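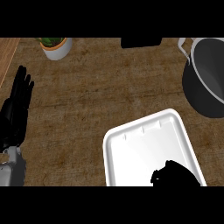
1 May 2021. Entry for the Vikville office, skills assessment workshop. The purpose of the present exercise is to settle how Trosham will assess applicants for bench assembly positions, replacing the unstructured interview used until now. The rendered bench view placed at the head of this entry has a brown wooden tabletop with smudges and streaks, and a small potted plant near its far edge. The work surface specified for the assessment should likewise look like one in ordinary use, and small personal items may remain on it. Applicants are to be assessed on the task and on their conduct during it. The neatness of the station at the start is the responsibility of the assessor.

Structure of the assessment. The draft now has 8 stations, each with a written instruction sheet and a separate scoring sheet. The Cusent form will be kept for scoring, with one change: the general impression box has been removed. In the earlier trial, assessors filled in that box first and their other marks tended to follow it. Comments may still be entered under each item.

Scoring scale. A scale of 3 levels is proposed (not yet able, able with guidance, able without guidance). The longer scale was dropped after assessors at the Makhubela site could not agree on the middle values. Wording for the second level needs further work. At present it does not say whether a question from the applicant counts as guidance. Proposed reading: a question about the written instructions does not count, a question about method does.

Budget. The sum approved for the trial is $2000, to cover printed materials, assessor time and travel for applicants. Travel claims are to be paid on the day of attendance. Payroll has asked for a separate cost code and this has not yet been issued.

Accommodations. The invitation letter must state that extra time or a seated station can be requested, and must give a contact for doing so. The request is to be stored apart from the scoring sheets. Assessors receive the arrangement only, without the grounds for it.

Outstanding: revised wording for level two; cost code; confirmation from Makhubela that the second room is free later in May; retention period for the sheets of applicants who are not hired. The old interview guide remains in force until the trial has been reviewed.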